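Budgeting for a gripper and wrist camera before we have hardware: what can the simulator tell me?
Posted in Equipment Planning by Kolbrún Fogh

I am putting together a purchase request for one tabletop arm with a two-finger gripper. The request is due in March. The arm is settled. The gripper is between a Kettani, which has long tapered fingers, and an Adulora, which has short parallel ones. The price difference is 600 in favor of the Adulora. The total line for gripper, wrist camera and lens is 4000 and I can't move it.

Before I ask for quotes I want to check how much of the view the fingers take up with a wide lens. I built the table in simulation and rendered from the wrist with the gripper closed.
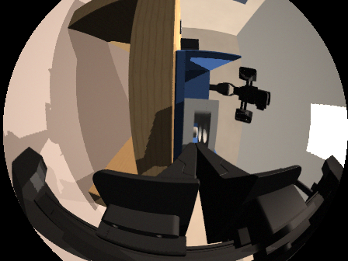
Simulated wrist view, fingers closed, wooden tabletop and blue box structure ahead of the tips.

The lower part of the circle is mostly gripper. Is that normal for this lens type, or should I budget for a second fixed camera? Also, can I trust the render for choosing finger length?

Birthe Nørgaard
It is normal. A wide lens mounted close behind the fingers will always see a lot of gripper, and for picking you want the tips in view. The tips in your render are near the middle of the circle, so the mount angle is usable. I would keep it.

What I would change is the test. Closed is the easy case. Render again with the fingers fully open and once more holding the largest part you expect to pick. The held part hides more than the fingers do. If you lose sight of the target in that last render, add the fixed camera to the request now. Ours cost 300 with the bracket. Adding it after approval meant a new form and a second round of signatures.

On finger length: the render is good for geometry if the finger models came from the manufacturer's files. It says nothing useful about flex. Long tapered fingers bend under side load, so ask for a stiffness figure in writing along with the quote.

Grethe Vídalín
Just buy 2 cameras. Cheaper than arguing about it.

Hrefna Hjaltested
Agree with Birthe on the open and loaded renders. Two budget items I don't see in your post:

Spare fingertips. We went through a set in the first month at Zurnville, mostly from driving them into the table during setup. Get the price of tips alone, separate from the full finger.

Cable and connector for the wrist camera. Tondari quoted us the camera without either. Check that the cable is rated for repeated bending and is long enough to reach past the last joint with slack.

Also check your lens model. If the simulator uses an ideal wide lens, the edges of the real image will differ, and calibration time should go in the plan as labor.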